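Idilov Support Portal
Ticket: Right arm misses holder compartment after finger change, utensil cell
Site: Arnham, kitchen handling bench
Product: Idilov parallel gripper, two fitted, Gultel cell controller
Priority: Normal
Opened by: Elba Sepúlveda
Assigned to: Sølve Tveit
Status: Solved

Elba Sepúlveda, 09:14

We have a two-arm bench cell that takes kitchen utensils out of a holder, sets them down and puts them back. It was installed by Godoy and has been on our maintenance list since last August. Both grippers are the black parallel type with the flat fingers.

We changed the fingers on the right gripper because the old ones were worn at the tips. Since then the right arm does not put long-handled tools back properly. The handle comes down on the wall between two compartments, the arm stops with a contact fault and we have to clear it by hand. Picking seems fine. The left arm has no problem with the same job.

What we have done already:

Power cycle of the cell, no change.
Homed both arms, no change.
Checked that the holder is pushed up against its stop. It is.
Ran the gripper open and close test from the Gultel page. Passes on both sides.
Put the old fingers back on. The fault got less frequent but did not go away, so the new ones are back on.

The fault shown is "contact before target, Z". It does not come every time. The short tools usually go in.

Sølve Tveit, 09:52

Hello Elba, thanks for the list, that saves some time.

Picking fine and placing bad normally means one of these: the tool is moving in the fingers between pick and place, the tool centre point is wrong, or the holder is not where the controller thinks it is. As the left arm works with the same holder, the last one is less likely but I would not rule it out yet.

Please check the following.

1. With the gripper open and the arm in service mode, try to rock each finger with your hand. There should be no play.
2. Look at the screws on the front face of the fingers and tell me if any of them stands proud.
3. Open Tool, Offsets on the Gultel page and send me the finger length entered for the right side.
4. Tell me which tools fail. Wood, silicone or metal makes a difference to the grip.

Do not change the offsets yet, please.

Elba Sepúlveda, 10:40

1. No play that I can feel on the left gripper. On the right there is a very small amount on one finger, side to side. I had to look for it.
2. They all look flush.
3. Finger length is 112.
4. The wooden spatula is the worst. The silicone ones fail now and then. The whisk has not failed while I was watching, but its handle is shorter.

Another thing, which may not matter. The white mat used to sit parallel to the front of the bench and people have been moving it. The program does not use the mat as a reference as far as I know, but the tools are set down on it.
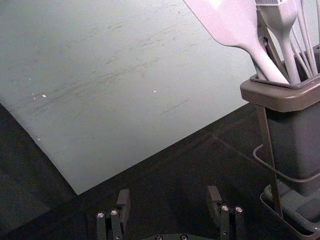

The mat has been in use since the cell was put in. We wipe it at the end of each shift and the bench as well. It has no fixings under it, so it can slide when somebody leans across to clear a fault. I can screw a stop to the bench if you think it is worth doing. Nahuel Montecinos, who looks after the program on our side, says the pick positions come from the wrist camera and so the mat angle should not count. He would like to hear that from you too.

Sølve Tveit, 11:25

Nahuel is right about the mat, with one condition. The camera finds the tool wherever it is lying, but the height is taken as fixed. If a corner or an edge of the mat is lifting off the bench, the tool lies higher at that end than the controller expects, and the fingers close on it at a slight tilt. So please press the mat down all round and see whether it lies flat. The angle does not matter.

I would hold off on the screwed stop. A bit of non-slip sheet underneath does the same job and you can lift it out for cleaning. Remember to redo the surface height if you put anything under the mat.

About the play on the right finger. Any play at the finger is worth fixing first. The finger may look seated and the screws may look flush and still not be tight. With a long handle a small movement at the fingers becomes a large one at the bottom end, and the bottom end is the part that has to find the compartment.

Procedure for the fingers:

Put the arm in service mode and wait for the status light on the wrist to go blue. Green means the arm is ready to run, so do not put your hands in while it is green.
Open the gripper fully.
Take out the finger screws on the side with play. Clean the face of the bracket and the back of the finger with a dry cloth.
Fit the finger again, pushing it towards the base plate while you tighten. Do the screws alternately, a bit at a time.
Rock the finger again. If there is still play, stop and tell me before going further.
Do the same on the other finger even if it seems tight.

On the finger length: 112 is the value for the old type. The new type is longer. Can you read me the part code on the bag the new ones came in?

Elba Sepúlveda, 11:48

The mat lifts a little along one edge. I have turned it over and put a strip of non-slip under it. Nahuel will redo the surface height after lunch.

No bag, I'm afraid. It went out with the rubbish. Ximena Farías in our stores has looked up the order and says the line reads "finger pair, flat, replacement". No code on it. I will measure one against an old one when I have them off.

Before I do that, can I ask which order you want things in? Fingers, then offset, then surface height, or the height first?

Sølve Tveit, 12:05

Fingers first, then offset, then surface height. The height is touched off with the fingertips, so if you do it before the offset is right you will have to do it again.

No problem about the bag. Measure from the shoulder where the finger meets the bracket to the tip, not the whole part.

Elba Sepúlveda, 14:31

Fingers done on the right gripper. There was something on the back of the one with play, a small burr on the edge of the screw hole. It was holding the finger off the bracket. I took it off with a fine file, cleaned everything and refitted it. No play now on either side.

Length: the new finger is 2 mm longer than the old one from shoulder to tip. I measured both new ones and they agree with each other.

I have not entered anything yet.

Sølve Tveit, 14:44

Good find. Enter 114 for the right side and save it as a new tool, do not overwrite the old one. The left stays at 112 as long as it has the old type fitted.

After that touch off the surface height with Nahuel, then please do a slow placing test:

Set speed to 10 percent.
Hand the right gripper the wooden spatula, handle down, and close.
Jog it above the right compartment of the holder.
Lower it in small steps and watch the bottom of the handle from the front and from the side.
Stop when the tip is inside the opening and note how far it is from the centre.

Park the left arm well back or keep it open and still at its own end of the holder. Keep the middle compartment clear so you can see if the handle is drifting that way.

Nahuel Montecinos, 15:37

Answering for Elba, who is on another job. Offset entered, saved as a new tool, surface height redone. We did the slow test in service mode on the right arm with the left one open and standing still. 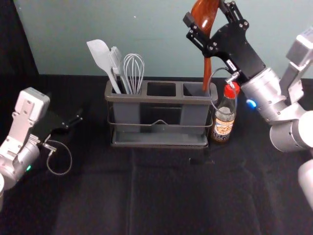

From the front the handle goes down straight. From the side it is a little towards the back of the compartment, but it clears the wall on the way in. I repeated it with one of the silicone spatulas and that was the same, slightly towards the back.

One question about the cable on the gripper. On the right arm it hangs in quite a big loop when the wrist is turned for placing. It has not caught on anything so far but it passes near things that stand next to the holder. Should it be clipped up?

Sølve Tveit, 15:58

Hello Nahuel. Both tools being off in the same direction by the same sort of amount is good news, it means the tool is not moving in the grip any more. What is left is a fixed error and you can take it out in the holder position.

On the Gultel page open Fixtures, pick the holder, and use Re-teach from right arm. It will ask for two corners of the rim. Touch the front left and then the back right. Use the rim of the plastic bin and not the wire stand, as the wire gives when you press on it. When it is saved, tick "apply to right arm only". The left arm is placing well and I would rather leave it alone.

On the cable: the loop is needed for the last part of the wrist turn, so please do not pull it tight. You can add one soft strap at the wrist end to hold it closer. Turn the wrist to both ends of its travel by hand after fitting it and check that the cable never goes straight. Move anything that does not belong to the task out of reach of the loop, bottles especially. A cable that hooks a bottle neck will pull the connector before the arm notices.

Nahuel Montecinos, 16:50

Re-taught, right arm only. Strap fitted, wrist turned both ways, there is still slack at both ends. The sauce bottle has been moved to the shelf.

Ran 28 place cycles at normal speed with the wooden spatula and had no contact fault. I will leave it running the mixed set tomorrow morning and Elba will report.

Elba Sepúlveda, 11:20

Mixed set has run since the start of shift. No faults on the right arm. The silicone brush went in leaning once, but it went in, and I think that is only the handle shape.

Two things for us to follow up here. We have another pair of the new fingers in stores for the left gripper, and I have asked Ximena to keep them back until I have looked at the screw holes. We have also added "rock each finger" to the weekly check.

Can you confirm that when we do change the left side we should enter 114 there as well and redo the surface height for that arm?

Sølve Tveit, 11:34

Yes to both. Measure them first all the same. Then run the same slow placing test on the left, in the left compartment, before you go back to full speed. You should not need to re-teach the holder for the left arm unless the test shows an error.

I have passed the burr on to our parts people. If you find it on the spare pair too, please send me a close-up of the hole and I will have them replaced.

I am setting this to solved. Reply here within two weeks if it comes back and the ticket will reopen by itself.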